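Robotik-Praktikum, Einheit 4: Vormachen per Fernsteuerung
Begleitblatt zur Vorlesung
Betreuung: Yaowalak Rojanasak

4.1 Worum es geht

In Einheit 3 haben wir Bewegungen als Folge von Stützpunkten programmiert. Für Aufgaben mit vielen kleinen Kontakten wird das schnell unübersichtlich. Beim Lernen aus Demonstrationen führt stattdessen ein Mensch die Aufgabe aus, und das System zeichnet Gelenkwinkel, Greiferöffnung und Kamerabilder gemeinsam auf. Aus diesen Aufzeichnungen wird später eine Steuerung trainiert.

Zwei Verfahren sind üblich. Beim Handführen fasst man den Arm selbst an und bewegt ihn durch die Aufgabe. Die Hand ist dann allerdings in den Kamerabildern zu sehen. Bei der Fernsteuerung bewegt man ein Paar Führungsarme, und die Folgearme in der Zelle vollziehen die Bewegung nach. Im Praktikum verwenden wir die zweite Variante.

4.2 Die Aufgabe Panyasiri

Unter diesem Namen liegt die Aufgabe im Verzeichnis Arndale. Runde orange Scheiben sollen aus einer Schale auf kleine zylindrische Behälter gelegt werden. Beide Arme stehen an der Vorderkante des Tisches und teilen sich den Raum über den Schalen. 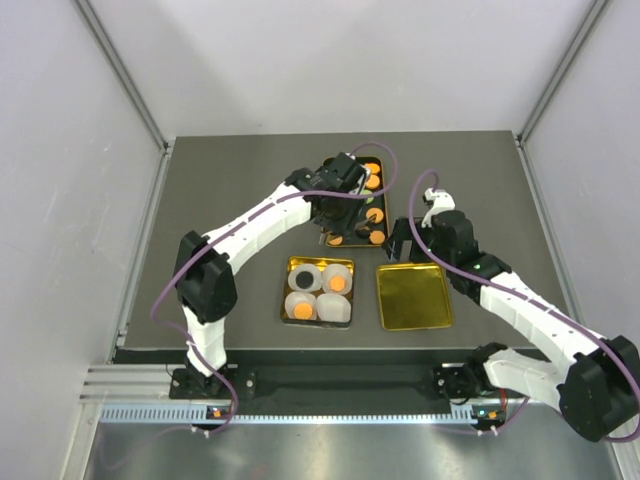
Eine Demonstration beginnt in der Ruhestellung beider Arme und endet auch dort. Wer zwischendurch länger als zwei Sekunden stillhält, verwirft den Durchgang und beginnt neu. Pausen werden sonst mitgelernt, und der Arm bleibt später an derselben Stelle stehen. Ein Fehlgriff darf in der Aufzeichnung bleiben, wenn er sofort korrigiert wird. Fällt eine Scheibe neben den Tisch, ist der Durchgang ungültig.

Jede Gruppe nimmt 14 Demonstrationen auf. Die Lage der Scheiben wird vor jedem Durchgang verändert, die Reihenfolge der Behälter bleibt gleich. Aus den früheren Kursen stehen 741 gültige Durchgänge zur Verfügung. Mit den neuen Aufnahmen wollen wir auf 900 kommen.

4.3 Häufige Fehler

Zu schnelles Anfahren: Der Folgearm hinkt dem Führungsarm hinterher, und die aufgezeichneten Soll- und Istwerte laufen auseinander.
Blick auf den Tisch statt auf den Monitor: Man nutzt Informationen, die in den Kamerabildern fehlen.
Verdeckung: Ein Greifer steht zwischen Kamera und Schale. Den unbeteiligten Arm zur Seite nehmen.

4.4 Abgabe

Aufnahmen und Protokoll bis Dienstag im Gruppenordner ablegen. Im Protokoll stehen auch die verworfenen Durchgänge mit Grund.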